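Arm operators wanted, Fallberg workshop (casual, 2 places)

Tasora is looking for two people to steer a robot arm by hand, over and over, while the computer records what they do. The recordings go into a learning system called Hindeck. We would like it to pick up ordinary household things without somebody writing rules for each one. Whether it will is an open question, and you don't have to believe in it to apply. Saeed Safavi, who runs the sessions, has been doing this long enough to be wary of anyone who is sure.

What the work is

You sit beside the arm and guide it with a hand controller. A session has 200 attempts, split over the day, and we want more than 4000 usable ones by the end of November. Usable is the important word. Last year's set was big and mostly rubbish: the same grab from the same angle, with the fumbles quietly deleted. The system learned to do one thing in one spot. This time fumbles stay in and get labelled as fumbles.

You will also watch the footage back from the gripper's own viewpoint and write a short note on each attempt. It's close-up and not always easy to read. A fair bit of your time will go on views like a pale upright cylinder with a black fingertip at its lower left side and dark, creased cloth to the right, and deciding what to write about it.
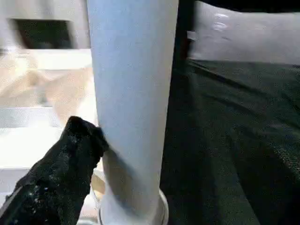 What we need from you

Steady hands and decent eyesight, with or without glasses. Patience with dull work. Plain written English, as your notes get read by people who weren't in the room. You should be willing to put "can't tell" when you can't tell. Guesses dressed up as labels cost us most of last winter.

No robotics background needed. If you have one, fine, but please leave the predictions about the future of labour at home.

Hours and pay

Shifts are 4 hours, starting at 9 am, with a proper break halfway. Paid hourly at the casual rate, training included. There is no bonus for speed. We tried that and got what we paid for.

How to apply

Send Tobias Brannigan a few lines about any repetitive job you've done and what went wrong in it. No résumé required. Shortlisted people will be asked in for a paid trial shift.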